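The great napkin experiment

Hi everyone! So August has been a bit of a blur here, mostly because I volunteered (why do I do this) to have the whole walking group back to ours for lunch. Thirteen people! We own eight proper napkins, two of which have curry on them from before we moved to Hebden, and I wasn't about to buy more for one afternoon.

Yabsira Gebremichael, who used to share an office with me, reckons you can get away with paper towel if you fold it nicely. She did it at her sister's engagement do and apparently people took photos. I had a roll of the blue stuff in the cupboard, the kind with the little embossed pattern all over it, so I cleared my cup of tea off the table and had a go.

First lesson: tear slowly. I'm a ripper by nature and my edges come out all ragged and wavy, which I've decided is rustic. Second lesson: that texture has a mind of its own. You bring one side up and over and it wants to twist on you, and then there are wrinkles everywhere before you've even got to the second fold.

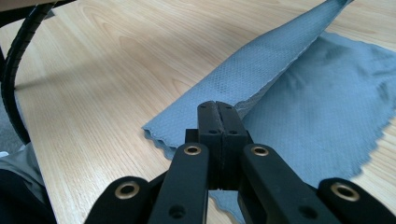 What I ended up doing

After much muttering I gave up on the fancy fan and went for a plain pocket. Fold the sheet in half, fold the top layer back down a couple of centimetres, tuck both sides behind and slide your cutlery in. It took me 10 goes to get one I liked, and after that they were dead easy. I did them in front of the telly the night before!

The colour looked lovely against the pale wood too, so I skipped the tablecloth (less washing, hooray). Malcolm Penrose blew his nose on his before the soup came out, so I'd make a couple of spares if I were you.

Soup recipe is coming next, once I work out how much cumin I put in it.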